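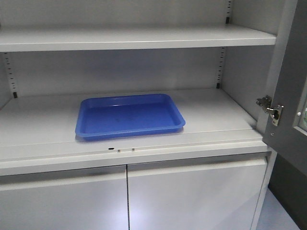

Ainhoa Lorente would like people to stop asking her when the battery will be ready. It is ready, she says, it has been working since August, and the question she would prefer to hear is how long it can go on working.

The battery stands in a former grain store in Dallano, a small town with strong sun, strong wind and an old power line that cannot carry all the electricity the two produce. On a bright spring afternoon the solar field outside the town must often be turned down, and after dinner the same town buys power from far away. Lorente's company, Gernora, was founded to do something about these hours between lunch and dinner.

The machine is a flow battery. In a usual battery, like the one in a telephone, the energy is stored in solid materials packed very close together. In a flow battery it is stored in two liquids, which wait in separate tanks and are pumped through a stack of cells when somebody needs the power. If you want to store more hours, you buy bigger tanks. If you want to deliver the power faster, you add cells. The two decisions are independent, and for an engineer this is a great comfort.

Flow batteries are not a new idea. Most of those sold today use vanadium, a metal which behaves very well in the tank and very badly in the budget, because its price goes up and down with the demand of the steel makers. Gernora uses iron in both tanks. Iron is cheap and easy to find, and the liquid is mostly water and salt, so it does not burn.

But iron has its own bad habits. During charging, a part of it must settle on the electrode as a thin layer of metal, and during discharging it must dissolve again. The layer does not always grow flat. Sometimes it makes small needles, and these can go through the membrane which separates the two liquids. At the same time a little hydrogen is produced, the acidity of the liquid changes, and something like rust begins to collect in the places where you want it least.

Yeshi Derese came to this problem from another side. She had studied coatings for water pipes, and she was used to thinking about surfaces that stay for many years in a liquid that does not love them. Her proposal was to change the felt on which the iron settles. The felt is treated so that the metal starts to grow from many points at the same moment, and the result is a more even layer. She also added a small side cell which catches the hydrogen and gives it back to the liquid.

"The first samples were terrible," Derese remembers. "I had a very nice theory and a very ugly felt. We changed the temperature of the treatment, and after this the felt was ugly too, but it worked."

In the laboratory at Peñalver, where the company tests its cells, a small stack has now passed 2000 cycles of charge and discharge. Lorente is careful with this number. A small stack has a quiet life, with the same temperature every day and with people looking at it. The battery in Dallano has frost in the morning, dust from the road, and customers who turn on their ovens when they like.

It has 24 cells and can supply the school, the clinic and the streets near them for 4 hours. The efficiency is the weak point. Of the energy that goes in, a good lithium battery returns clearly more, and Gernora does not hide this. The argument of the company is that the energy in question was going to be lost anyway, and that a cheap tank of salt water can wait for it all the afternoon.

Not everybody in the town was convinced in the beginning. At a public meeting some neighbors asked about leaks, and one farmer wanted to know if the liquid could harm his almond trees. The tanks stand now in a concrete basin which can hold all their content, and the farmer has the key of the yard, so he can go in and look for himself.

The next installation is planned for Seltadden, much farther north, where the difficulty will be the cold. Below a certain temperature the salts begin to fall out of the liquid and the pumps must work harder. Derese is testing a different mixture with a lower freezing point, but it conducts a little worse, and she has not decided if the exchange is a good one. The tanks for Seltadden are already ordered. The recipe for what goes inside them is still open.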